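Open Day Safety Checklist, Demonstration Hall, with Comments
Brallthorpe site, Trellis panel-handling demonstration, October 4, 2019
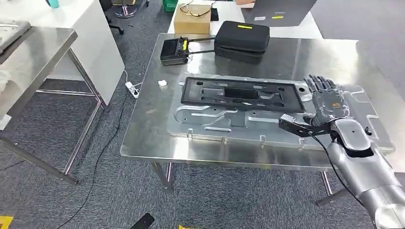 Dastden wrote back on the draft of this list that the floor worried them more than the arm did, and would we please put cords and cables first this year, ahead of anything with a motor in it. Fair enough, and we have done so.

The list is meant to be walked with a pen in your hand before the doors open, and again during the lunch break. Please write in full sentences where you can. A bare "OK" is welcome, but a few words help whoever picks the sheet up in May a great deal more. Comments from this morning's walk are typed in under each item, a little tidied up for spelling.

SECTION A. FLOOR AND WALKWAYS

A1. Power strips and cables are kept out of the visitor route.
Result: Needs attention.
Comment: There is a white power strip on the carpet between the desk and the steel demonstration table, with a long black cable running away from it across the floor. Staff who work here every day step over such things without thinking, but our visitors will be looking at the hand and hardly at their feet. Please move the strip in close to the desk and cover the cable before the first group comes through. The visitor route goes along the far wall in any case, but children do wander.

A2. Loose items are picked up from the floor.
Result: Needs attention.
Comment: A black object is lying on the carpet near the table, and there is a green plastic crate on the floor farther back. The crate can go in the storeroom for the day.

A3. Walkway is at least 90 centimeters wide along its full length.
Result: Pass.
Comment: Measured at the door, at the corner and beside the coat rack. The coat rack is the tight spot, and it gets tighter as coats go on it, so measure again at lunch with the coats in place.

A4. Barrier posts and tape are in position.
Result: Pass, with a note.
Comment: The posts from Madigan arrived in good time and look very smart. One of the tapes doesn't pull back in by itself and has to be coaxed. Use that one on the side that stays closed all day.

SECTION B. DEMONSTRATION TABLE

B1. Table is level and does not rock.
Result: Pass.
Comment: Leaned on it at each corner with some enthusiasm. Steady as you could wish.

B2. Only the work piece and the things needed for the demonstration are on the table.
Result: Needs attention.
Comment: The big gray molded panel and the black tray on top of it belong there and should stay just as they are. The handheld device with the yellow label is at the far left and the closed black case is to the right of it, with two thin black rods running between them. We would like the case off the table altogether. The small crumpled bit of white material beside the panel can go in the bin, and please look over the second steel table while you are at it – there is crumpled stuff there too.

B3. Personal belongings are put away.
Result: Needs attention.
Comment: A pair of eyeglasses is resting on the cardboard box behind the table. Kindly return them to their owner before somebody sets a stack of leaflets down on them. Coats, bags and drinks go in the side office, and yes, that includes the presenters' drinks.

B4. Glare from the table does not trouble the presenter or the front row.
Result: Pass, with a note.
Comment: Brushed steel throws back a good deal of light, and the bright patches along the front edge are strong. Try switching off the front bank of ceiling lights and see how people like it. If it makes the hall gloomy, switch them back on and move the front row a step to the left.

SECTION C. ARM AND HAND

C1. Emergency stop is tested from both positions.
Result: Pass.
Comment: Tested twice at the presenter's position and once at the door. Reset went smoothly each time.

C2. Cables on the arm are checked through the full demonstration movement.
Result: Pass, with a note.
Comment: Look especially at the thin black cable that comes off the bracket at the wrist and curves down along the forearm. We ran the slow routine and nothing caught. Run it once more at demonstration speed, with one person watching that cable and nothing else.

C3. Presenter keeps hands clear of the panel while the arm is enabled.
Result: Discussed at briefing.
Comment: It is a natural thing to reach in and straighten the tray if it sits a little crooked. Please don't. Stop the arm, step in, straighten it, step out, and tell the visitors what you are doing as you go. They enjoy that part, and it shows them how we work on an ordinary day.

C4. Visitors' turn at the table.
Result: Agreed.
Comment: Visitors may handle the spare tray at the side table as much as they like. The one on the panel is for the hand.

SECTION D. PEOPLE AND EXITS

D1. Group size does not exceed 13, presenter included.
Result: Agreed.
Comment: We have 259 visitors signed up, so the door team will have to be firm as well as friendly. Late arrivals join the next group.

D2. Both exits are unlocked and clear.
Result: Pass.
Comment: The rear door sticks in damp weather and wants a good push from the shoulder. A sign has been put up that says so.

D3. First aid kit is sealed and within date.
Result: Pass.
Comment: Seal number 2583, hanging by the rear door.

STILL OPEN BEFORE DOORS

A1, A2, B2 and B3 to be cleared and initialed on the paper copy. Second run of C2 to be written up on the back of the sheet, along with the lunchtime measurement for A3. Leave the finished sheet in the tray at the front desk, and thank you all for the early start.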